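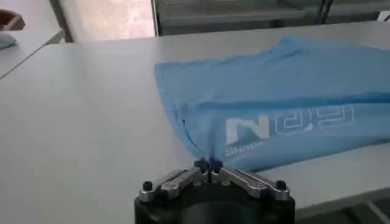

Softener settings, second attempt

In September I moved the regeneration interval on the softener from 3,000 litres to 3,790. The unit is a secondhand Winico with a mechanical meter, and the dial only moves in coarse steps. The manual assumes a harder supply than we get in Brondberg, so the factory setting was wasting salt.

Salt use has dropped since then. The water at the kitchen tap still tests soft on the evening before a cycle, and the kettle has no new scale in it. I have not changed the bypass valve, which stays a quarter open for the garden tap.

Laundry was the part I had wrong. I was still dosing powder for hard water, and cotton came off the line stiff. I cut the dose in 4 small steps – one per wash – and stopped when the collars began to hold marks. The current dose is one step back from that. 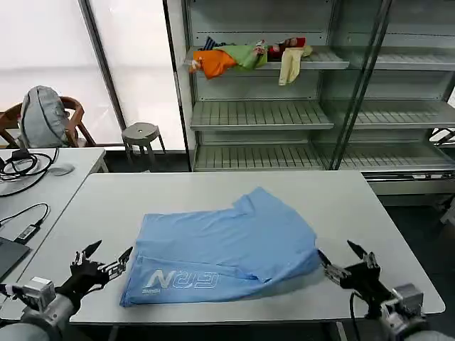 Light blue shirt, folded, top right corner still rumpled.

Line drying makes more difference to the feel than I expected, and ironing makes less. I spin slower now and shake things out before pegging.

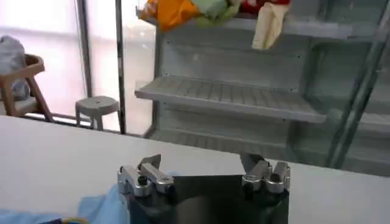

Scale on metal is a separate problem, and softening does not remove what is already there. Citric acid in warm water does, given an hour. Shape matters too: silver blocks with rounded edges are quick to wipe, but the join round a small black knob needs a brush. Rinse well and dry with a cloth, or the spots come back.

Next job is the brine tank float, which sticks.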